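Tuesday, July 6, 2021

Zistville job, day 2 of prep. 9 buckets of roses in from Katsaros, 479 stems on the docket. Cut all on the slant, stripped below the waterline, into the cool room by 11.

Vase life test, batch from March recipe: half sugar mix going cloudy again. Plain water with a drop of bleach looks better, 5 days and heads still up. Do it again with the Baketti carnations.

Wire frames for centrepieces - 30 needed, 5 done. Chicken wire holds better than foam but scratches the glass bowls, tape the cut ends frist.
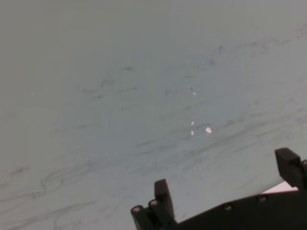
Birna eucalyptus short again, rang them, rest on the morning van. If not, use ruscus. Ribbon still not chosen, chase bride's mum. Whoever opens up tomorow pls top up the hydrangeas before anything else, they drink like mad.

Last updated: 18:52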